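Broltine Desktop Assembly: README and Equipment Planning Notes

Maintained by Kusum Mathur and Siv Hägglund
Version 4

What's in this package

Recordings of a robot arm working on desktop computer towers, plus the planning sheets we used to equip the cell. We're sharing the sheets because they're what other labs keep asking us for, and because we had a great time putting them together (yes, a budget can be fun!). If you're pricing a similar cell, start with planning/costs.csv and work outward from there.

Contents

recordings/ 3461 episodes, CPU and memory tasks
fixtures/ print files for the parts holder
planning/ cost sheet, lead times, spares list
notes/ setup log, kept by Siyabonga Chauke

The work

Every task happens inside an open tower lying on its side. We picked that layout early and it saved us real money: the arm reaches down from above, so we never had to buy a tilting stand, and the case stays put under its own weight. Parts start on a printed holder to the left of the computer.

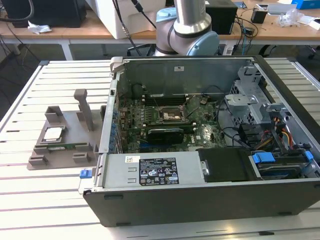 Figure 1. Open tower with an empty CPU socket; CPU and RAM module on the printed fixture at left.

What to budget for

The arm and gripper will be your biggest line, and you know that already. The lines that surprised us were further down the sheet.

Towers. Buy used, and buy the same model every time. Ours come from Van Wyk, who sells retired office machines in lots of 40. Matching cases mean the board sits in the same spot after a swap, and Khanyisile Mthembu can have a fresh one in position before her coffee cools.

CPUs and memory. Order far more than you think you need. These are wear items here, and so are the boards. We plan on a new board every 1000 insertions and keep spares on the shelf.

Fixtures. Print them! Our first quote for machined holders, from Stusalska, was lovely work at a price we couldn't carry. Printed plates let us move a post or change a slot overnight, and we went through a lot of versions before settling.
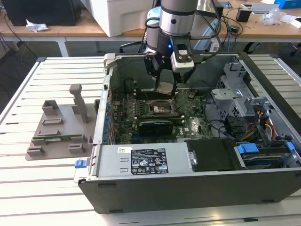 Cable management deserves its own line too. Get longer leads than the vendor's drawing suggests, plus ties and sleeves, and leave slack for the wrist to turn. Siyabonga Mkhize added this to the sheet in December and it's the cheapest thing on there.

Lead times

Gripper fingers were the slow item for us. Prostia built ours to order, and the spare set arrived well after the first. Put both sets on one purchase order. Used towers and filament come quickly and can wait until the bench is up.

Known gaps

The cost sheet leaves out staff time and floor space. Shipping is listed as we paid it, so check your own. Only one family of tower is covered, and we'd love to hear from anyone who tries the fixtures with another.

Questions and corrections

Send them to Kusum for the planning files and Siv for the recordings. Filled-in copies of costs.csv from other labs are very welcome, and we'll add them to planning/contributed/ with your name on them.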